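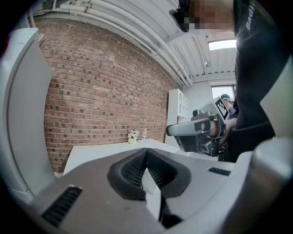 4. Recording a chore with the Gindo hand grippers

1. Charge both grippers to 100. Under 60, dont start.
2. Wipe lens. Marker block clean, no tape over it.
3. One gripper per hand. Squeeze and release, watch the fingers close.
4. Start recording, then do the chore. Slow. Slower than that.
5. Stop. Name the file by chore, not by person.

Note: can the arm do this chore by itself yet? Wiping a table, mostly. Folding, no. Bottles, sometimes, if the cap is already off. Skyrme build 72 still drops cups. Plan on a person finishing teh job.

CAUTION: Fingers pinch. Keep hair and sleeves clear.

CAUTION: Never grip glass while testing a new build.

Questions to Delyth Lloyd. Next revision September.

Shares 100 | Comments 72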